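Subject: Re: [pinheiro-house] Coming over from the ferry with luggage
From: Benvinda Aguiar
To: pinheiro-house list

Hường Đồng wrote:
> Hello everyone, my sister and I have the upstairs apartment for a week in
> February. Two questions. Is the lane passable with a suitcase on wheels,
> and how do we get in if we land after dark? The booking note from Plukby
> only says "see list."
>
> Hường

Dear Hường,

Welcome to the list, and I'm so glad you and your sister are coming! February is my favorite month at Pinheiro House. The almond trees are usually thinking about blooming, and you can get a table at the bakery without elbowing anybody.

The lane first. It's cobbled from the harbor up to the chapel, and then there are 79 steps (my grandson counts them out loud every single visit, so I couldn't forget if I tried). A wheeled suitcase is fine as far as the chapel. After that you carry it, or you call Purno, the taxi people, who will take you around the back way by the reservoir. Ask them for the top gate – they know it.

Keys are with the bakery until 7 in the evening. If your ferry is later than that, write to me the day before and I'll have them moved to the lockbox by the top gate. The street door sticks terribly. Pull it toward you, turn, and then push with your hip.

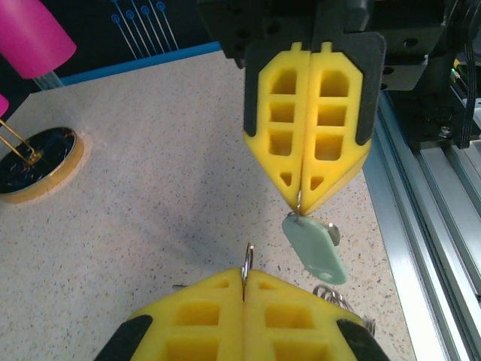 The apartment has two bedrooms, and I'd take the one on the courtyard side. The other gets the morning sun, which is lovely, but it also gets the garbage truck. There are extra blankets in the chest on the landing, and please use them, those walls hold the cold well into spring. The water heater is small, so leave a little while between showers.

If you like walking, the path to Cluvimus starts behind the chapel. It climbs over 1000 feet, so take water and a decent lunch. My late husband and I used to do it every New Year and argue about the route the whole way up.

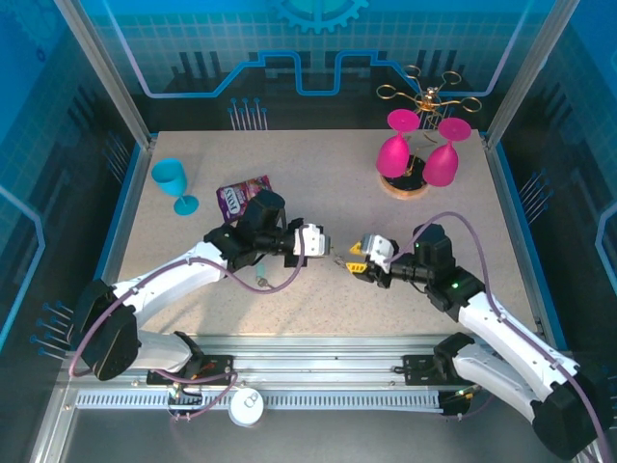 Can you do the Cluvimus walk in sneakers? In dry weather sneakers are fine, but after rain the last 2 miles turn to clay and you'll want boots.

Somebody was also asking last month about the washing machine. It has been fixed, though it still hops a bit on the spin, so keep the loads small.

Do write again once you know your ferry, and tell me if either of you drinks goat's milk. My neighbor has far too much of it.

Warmly,
Benvinda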